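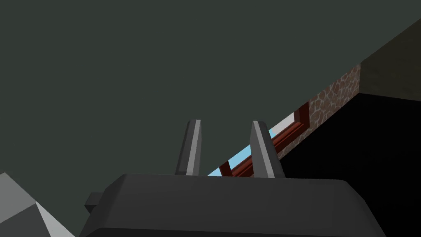
The Night Shift Learns to Sit Down

At Irton, the cleaners still clean. Some of the time. The rest of the time they practice on rooms that don't exist.

Six in the morning and the coffee machine is already out of cups. Irton cleans and resets furnished apartments, the kind people rent for a month while a job or a divorce gets sorted out. Beds, counters, floors, the toy under the couch. It has 26 people on the cleaning side and until last winter every one of them started the day in a van.

Now it depends on the week. Four of them at a time skip the van and go upstairs to what used to be the linen store. Desks, headsets, a pair of hand controllers each, a window that won't open. They log in and they're in a kitchen. A computer kitchen, drawn, no dust anywhere. They move their hands and a robot's arms move. Pick up the thing off the floor. Open the drawer. Put the thing in the drawer. Again.

The software comes from Gitberg, the robot (the real one, which so far has spent most of its time in a storage bay in Cumidholm) comes from somebody else, and the know-how comes from people who have been doing apartments for years. Which is where it gets interesting, and also where the arguments start.

What they're teaching

The idea is simple enough to explain in a hallway, and I had it explained to me in a hallway. A cleaner does the job in the simulated room, by way of the robot's arms. The run gets saved. Enough saved runs and the machine starts to pick up how it's done. Irton's crew has 1,226 good runs on the books. Bad runs get thrown out, and there are a lot of those, especially on Mondays or after lunch.

What counts as good is a sore point. The first month, a run was good if the thing ended up where it should. So people went fast. Cleaners go fast, it's how the job is paid, or was. They'd grab, swing, drop, done. The arms copied that. Elbows everywhere. Somebody watched a test where the machine cleared a shelf the way you'd clear a bar fight, and the rules changed that same afternoon.

So now it's slow. Reach, stop, close, lift. People who can strip a double bed before you've found the light switch are being told to take thier time with a spoon. Several of them hate it. A couple turned out to be wonderful at it and did not expect to be.

The rooms are a bit odd. Green cabinets, stone wall, maroon window trim, a wood floor with white lines across it. Whoever drew them has never had to get tomato sauce off grout. But the mess is decent. Things left where things get left. A lot of the work is just looking around before you touch anything, which the cleaners do without thinking and the machine has to be shown. You tilt the view, you get your bearings, both grippers up out of the way, you find the thing on the floor.

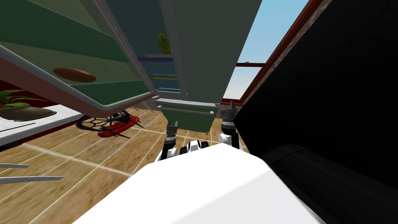 It's the sitting that gets me, one voice says over the desk divider, headset pushed up: ten years of bad knees and now it's my neck, and I still don't know if I'm training a helper or my replacement, and every time I ask I get a different answer depending who's had lunch with who.

Fair question. I asked it too. The answer I got from the office was that no one on the current crew will lose hours to the robot for 16 months, and this is in writing, on one page, taped up beside the time clock. After that, talks. The page has coffee on it. People have read it closely.

The money part

Upstairs pays a little more than the van. Not a lot. There was a fight over whether it should pay by the run, like piecework, and the crew said no, flat out, because they had seen what that did in the first month. It pays by the hour. There's a break every hour too, a real one, you have to leave the room. That came after the headaches.

Going upstairs is by rota. You can swap out. The people who love it would take it full time and the people who don't would rather scrub an oven, so swaps happen in the parking lot before anyone in the office is awake. Officially the office approves each one. In practice they find out on Tuesday when the sheet comes in.

What no one has settled is who owns the runs. If a cleaner's way of folding a dish towel ends up in a machine in another city, is that worth something to her? Irton says the runs belong to Irton. Gitberg has a license to use them, for how long I couldn't get anyone to tell me. The crew wants thier names off the files or else a cut, and they're split on which. Worth watching. Other outfits will copy whatever gets decided here.

Down the road in Pomare

The other half of this story is a building in Pomare. Two floors of rentals, same crew, same vans. In August the robot goes in for a trial, one apartment, with a cleaner standing next to it the whole time. Its list is short. Floor pickup. Put away what's on the counter. Close the drawers. No bathrooms, no beds, no glass. The cleaner has the stop button and also has, let's be clear, the bathroom.

That's a change in the job that doesn't show up on the pay sheet. You used to walk into a place alone, put the radio on and get on with it. A lot of people at Irton took the work for exactly that. No boss, no customers, just you and somebody's mess. Standing watch over a machine is a different day. Slower, more talking into a phone, more notes. One of the older hands told me she'd do the trial as long as she could still have the radio. She was told yes. Then told they'd check whether it bothers the robot's microphones. Still checking.

There are upsides, and they're not small. Bending is what ends people in this trade. Backs, hips, knees. If the machine can do the floor pickup, even badly, even at half speed while someone does the sinks, then some of the crew get more working years than they'd counted on. Two people on light duty after injuries are upstairs most weeks now, on full pay, and would have been home otherwise. The younger ones talk about moving over to Gitberg for good. One has already applied.

And the vans are quieter, I'm told. Fewer people in them, more room for legs, nobody to hand you the second half of a sandwich. The crew used to do a lap of the bakery at five-thirty. With the desk people starting at six and the van people gone by then, it's down to whoever's around.

When I left, the upstairs desks were on their second hour. A cleaner was working a drawer that kept catching. Missed it, backed off, squared up, came in again lower. She said a word I can't print and pressed the key that throws the run away. Then she started the room over.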